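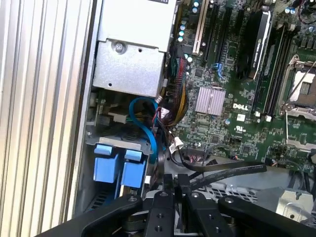
Photo: Marisol Sotelo

6 min read

To: the Stomen tinkerers list
Subject: Re: what do I do with these old office towers?

Hi all,

Sorry for the slow answer, I've been meaning to get to Efraín's message since March and then my whole spring went to the basement drain. For the folks who joined after he sent it, I'm pasting it in again:

> Hi everybody, I've got a stack of black Dell towers from when the Broltport office closed, the kind with the blue plastic tabs inside. I'd like to get a few working for my niece's school and strip the rest for parts. I've never had one of these apart past the side panel. Where do you start, what's worth keeping, and is there anything in there I'm going to break just by looking at it?
> Efraín Castaño

OK so first of all, Efraín, these are a great kind of computer to learn on! They were built so that an office tech could swap a drive and be back at lunch in ten minutes, and anything blue is something you're meant to grab. The latch on the outside of the case is blue, the handles on the hard drive carriers are blue, and the little clip at the end of a card slot is blue too. If you find yourself pulling hard on something that isn't blue, stop and look for a screw.

Lay the tower on its side on a table with the open side up. I know people do this job with the thing standing on the carpet and I have done it too, and I lost a screw into the power supply that way and had to shake the case like a piggy bank. Unplug it at the wall, then hold the power button in for a few seconds, then open it.

Start with the drives. You squeeze the blue handles and the carrier slides out, but do the cables first. The power plug comes straight off. The data cable is the thin flat one, and some of them have a tiny metal spring you have to press, so don't just yank (I've got a drive in a drawer with half a connector on it, from yanking). I write on a piece of masking tape which cable went where. Do this even if you think you'll remember. I was so sure about the last one, and then my daughter called and we talked for an hour and when I came back I was looking at a pile of spaghetti.

Keep the carriers with the case! They get tossed in a box all the time and then you've got a perfectly good tower and no way to mount a drive in it. I bought a bag of them from Benavides Surplus, 18 in the bag, and I'm down to my last few.
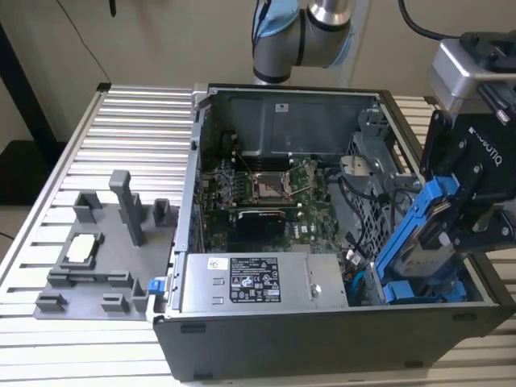 Orlando Salazar wrote to me off-list that he'd skip putting the old drives back at all. He says the machines he set up at the library in Benavides felt twice as quick once he put small solid state drives in, and he'd spend the money there before he spent a cent on memory. I mostly agree with him, with one little grumble: a small drive rattles around in a carrier made for a big one, so you want an adapter bracket too. I paid 19 dollars for a pack from Faveo and they fit fine once I filed one corner.

And please wipe whatever comes out of there, Efraín. Office drives are full of payroll and people's vacation pictures. If you don't want to sit through wiping a whole stack, I'll do it, I leave mine running overnight and it doesn't bother me any.

Next is the plastic air shroud. It lifts off, and it'll have a coat of dust on the underside that you want to take outside before you blow on it. I did it in the kitchen once. We had people coming over.

Graphics cards: open the blue clip, push the slot catch, and lift straight up with both hands. If there's a Quadro in any of yours, hang on to it. They're no good for your nephew's shooting games but they're quiet and they'll run a couple of monitors all day long, and I know two people on this list who'd trade you for one.

The processor I'd leave for last, and on the ones you're keeping I'd leave it alone completely. If you do take it out, don't set it down on the bare bench and don't put your fingers in the socket. Those pins are as fine as hair, and once one is bent you'll spend an evening with a sewing needle and a magnifying glass and probably still lose. What I want you to have is somewhere to put the chip down before you ever lift the lever, a little tray or a box with a spot that fits it, so it isn't skating across the table while you hunt for the alcohol wipes.
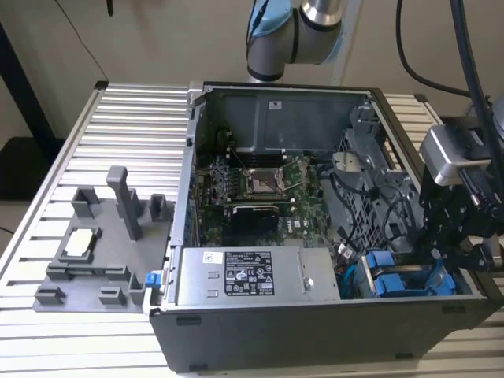 Old paste comes off with rubbing alcohol and a coffee filter. Put a dab of new paste on when the heat sink goes back, the size of a pea or a bit smaller, and tighten the screws a little at a time going corner to corner.

For the school machines I'd test each one with just a monitor and a keyboard before you put anything extra in. If it beeps at you, take the memory out and push it back in until both ends click. That's fixed more dead computers for me than anything else I know!

I'm home most evenings after six if you want to bring a couple over. Bring the power cords, I never have enough.

Delphine Fitzsimmons

Last updated: June

Comments

Lev Lytvynenko: Coffee filter, yes. Paper towel leaves fuzz all over the place.

Marisol Sotelo: I'll take one of the Quadros if Efraín finds any. Can trade memory or a monitor with a scratch on it.

Efraín Castaño: Thank you Delphine!! I opened the first one tonight and the carriers came right out. Is there a trick to the shroud or do I just lift?

Delphine Fitzsimmons: Just lift, but look for a cable running under it first.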